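Notebook, two-arm table cell, September

Came in to a left arm that was homing about a finger's width off again. Same story as last month: it goes to its park pose, looks fine from across the room, and then you put the fingers over the corner of the mat and they're hanging out past the edge. I wrote "check the base bolts" on my hand so I wouldn't get distracted and start blaming the software, which is what I did last time, for most of a morning.

Base bolts were fine. All tight, paint marks lined up. So I went up the arm joint by joint with the brakes on, just giving each one a wiggle, and the play was at the gripper mount. Two of the screws on the bracket had backed out enough that I could turn them with my fingers! The right arm had one that was a bit lazy too. Took both brackets off, cleaned the old threadlocker out (tedious, use the brass brush, not the steel one), put fresh on, and did them up crosswise in two passes. Let them sit for 60 minutes before powering anything. Chibuzor wanted to try after 20 and I said no, go eat lunch.

While the left one was off I had a look at the finger pads. The old Skivside pads had gone shiny on the inside faces, so I swapped in a new set on both sides. Counter on the left gripper read 2,430 cycles since the last pad change, which seems early to me, but we've been doing a lot of hard plastic lately and hardly any fabric. Writing it down here so we can compare next time.

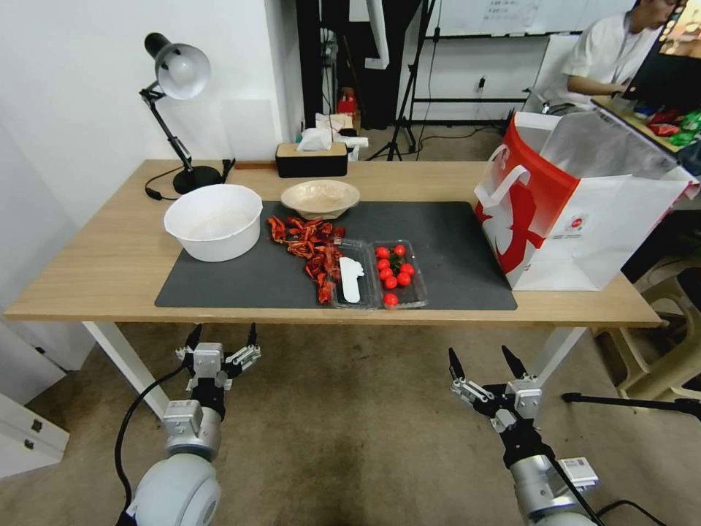
Grip settings are the next job, now that the mechanics are solid again. I'm keeping two force presets for the moment, "soft" and "normal", same names on both arms so we stop mixing them up. Soft is going to be set on the cherry tomatoes, taken from their side of the clamshell, and I want to start with the one near the front edge because it's a bit apart from the rest and the fingers can get in around it. The chilies are a different problem altogether. They're so curled that the fingers will close on air half the time if the approach height is wrong, and in a loose pile like that you want to come straight down and not sweep. If soft can lift a chili without dropping it and a tomato without marking it, I'm happy and I'll lock the number. Normal can wait for the bowls. Ecaterina thinks we should do it the other way around, bowls first, and she may be right, but I've got the pads fresh now and I'd like the delicate numbers while they're grippy.

Cables. The loop on the left arm is the one I keep fussing over. It needs enough slack for the full wrist turn but not so much that it drags on the carpet, and whoever re-tied it last had it snug enough to tug at the connector at full reach. I let out a bit more and moved the tie down toward the base. Ran the wrist end to end 3 times by hand, slowly, watching the connector, and it didn't pull. Please don't tighten it to make it look neater (Chibuzor, I love you, but please).

Zero offsets redone on both arms after the threadlocker had its hour. Old values are saved in the Musel folder under "before brackets" in case I've done something daft. Left now parks where it should over the mat corner. Right was hardly off to begin with, I redid it so they'd match in age.

Still open:

Spare bracket screws. We have almost none. Ecaterina is asking Kovico for a bag of them, and a second set of pads while she's at it.

The Hjaltadóttir checklist says to check bracket screws at every pad change. I'd like to make that weekly, since this is the second time they've walked. Pencilled it onto the sheet by the controller.

Right wrist makes a faint tick near the end of its travel. Could be the cover touching. I didn't open it up. Have a listen when you're next in and tell me if you hear it too, or if I'm imagining things.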